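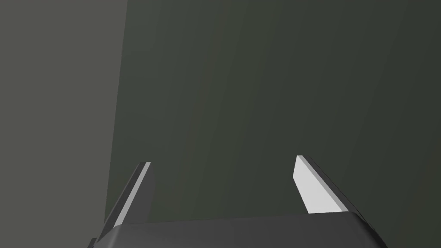

5. Rehearsing a Household Chore in Simulation

This section covers the wrist view check and the chore rehearsal in Curus. Complete both before loading any chore onto a Vevton arm. Rehearsal results apply to the simulated kitchen and workshop only.

5.1 Wrist view check

1. Open the Prustatano launcher and select Empty Cell.
2. Set the gripper to Open and wait for the status line to read Ready.
3. Compare the wrist view with the one below. Both fingers must be visible and well apart, with plain surfaces behind them. One finger pad may render much brighter than the other. Do not adjust the lighting to correct this.
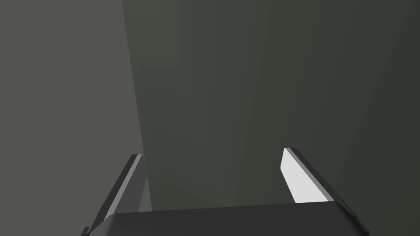
4. Save the view as the reference for this gripper.

Note: If a finger is missing from the view, reload the Nieto gripper file and repeat from step 2.

5.2 Chore rehearsal

1. Load a chore scene. Release 4 includes 23 scenes, graded from 1 (open space, rigid item) to 8 (confined space, linked or flexible item).
2. Start with grade 1. Move up a grade after 3 consecutive completed runs.
3. For scenes with linked items, pause before the first grasp and look along the full length of the item. Distant links render small and can be hidden behind the gripper housing.

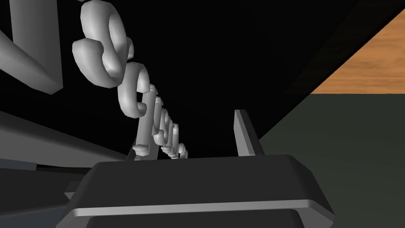 4. Jog the gripper until the item lines up with the opening between the fingers. Use the fine jog setting only.
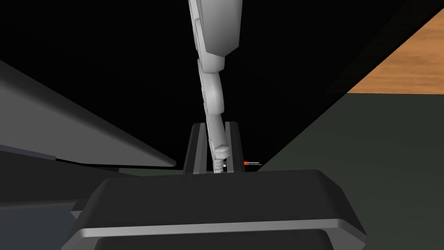 Figure 5-4. Linked item in line with finger opening, wrist view.

5. Close the gripper, lift, and check the contact log for both fingers.

Caution: A completed rehearsal does not mean the chore can be left to the machine. Rigid items on a clear bench generally transfer well to the physical arm. Chains, cords, laundry and anything hanging do not transfer reliably at this release, and an operator must stay at the stop button for the whole run.

Caution: Do not rehearse chores involving knives, glassware or hot cookware above grade 3. The contact model does not cover breakage.

6. Export the run log and record the colour profile in use. Logs without a profile cannot be replayed.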